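Pantry > Snacks > Potato and Grain > Stacked chips

Stacked chips are thin snacks pressed from a dough of dried potato, shaped to one curve, and packed in a tall tube. The dough is what sets them apart from sliced chips, and it allows a wonderful range of flavors and grains.
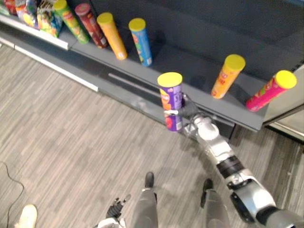

Snack canisters and bags at a gray shelving unit.

Making them

Potato flakes, starch and water are mixed, then rolled into a sheet about 2 millimeters thick or less. Ovals are cut from the sheet and fried in curved molds. Seasoning goes on while the chips are still hot -- the oil on the surface helps the powder cling. Scraps from the cutting step go straight back into the dough, a lovely bit of thrift.
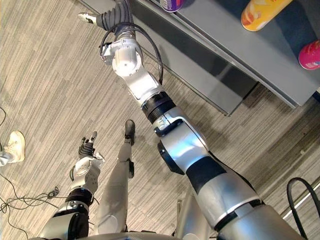 Regional styles are where the snack gets really fun! The Trovville style uses cornmeal for a third of the flour and has a deep, toasty crunch. Janel, a small maker in Flolmont, sells a rice version with lime leaf every May. Food writer Dilani Hettiarachchi counted 38 flavors in Flolmont shops and ranked the plain salted kind first.

Packaging

The tube is usually paperboard with a foil lining and a plastic lid. It guards the chips well, but the mixed layers make it hard to recycle.

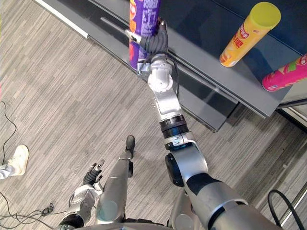 A tall purple snack can, held upright.

Filed under: Snack foods, Potato dishes, Food packaging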